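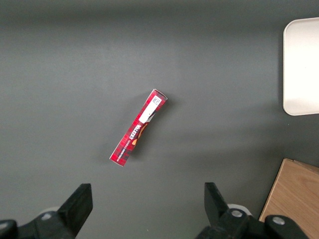
Plamano gripper kit for two arms: review after one budget year
By Safta Enache, July 14, 2026

We bought the Plamano kit in February for our small packing laboratory. I was responsible for the purchase, so I will write mostly about money and planning, and less about the software. My colleague Sebastian Sima does the programming, and I asked him for his opinion before I wrote this.

What you pay for

The kit contains two grippers with two black fingers each, two small wrist cameras, the cables and the mounting parts. The arms are not included. We already had them, and I think most buyers will have them too. Our limit for the kit was 2000 dollars. The offer from Borkano was 1809 dollars without shipping. I was happy with this number for one day, until I read the second page of the offer. Shipping was separate, and the spare fingers were separate. Please ask for both in writing before you go to your manager with a price.

Penner offered us a cheaper kit, but with only one camera. For our work we want the same view from both wrists, so we would have needed a second camera and one more order. In the end the difference was small.

What we do with it

Our work is sorting small shop goods. A long cookie box, a bottle or something soft like a sponge lies on the gray table, and the arm has to bring it to the white tray. A flat box is harder than I expected when I wrote the plan. If it lies at an angle, the wrist must turn first, and the fingers must come down close to the table without pushing on it. The Plamano fingers are good for this. They are flat, and they hold cardboard without leaving a mark, if Sebastian sets the force low. At the standard setting they crushed two boxes in our first week.

The wrist camera is useful for the last part of the movement. It sees the object and also the fingers, and this makes a bad approach easy to notice. It does not replace a camera over the table. I did not put an overhead camera in my budget, and this was my biggest mistake.

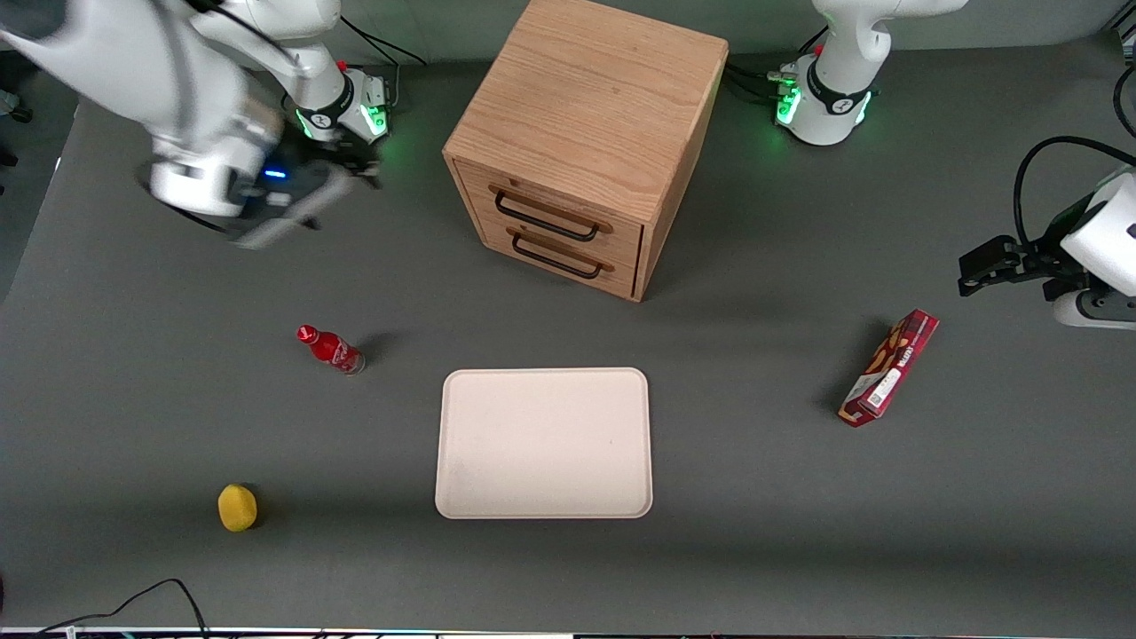
Cables were my second mistake. I planned one power outlet for each arm and thought this was enough. With two arms, you also have the camera cables, and all of them need a place to go. We paid 44 dollars for longer cables and clips, and we lost a morning to install them. The table should also be deeper than you think. The arm bases stand at the back, and if you want a drawer cabinet between them, as we do, you must leave room for the grippers to work in front of it.

Support and warranty

The warranty is 12 months. One gripper began to close slowly in spring, and I wrote to Borkano. Nabila Sembiring from their service answered the next day and sent a new part without a long discussion. The manual is weaker. The chapter about calibration is short and some drawings belong to an older model.

Would I buy it again?

Yes, for a laboratory that already owns its arms and has a person who can program. If you are starting from zero, I would first look at complete sets. Sovex sells one, but I have not tested it and cannot compare the quality. My rating is four of five. I took away one point for the manual and for the fingers, which should be in the price.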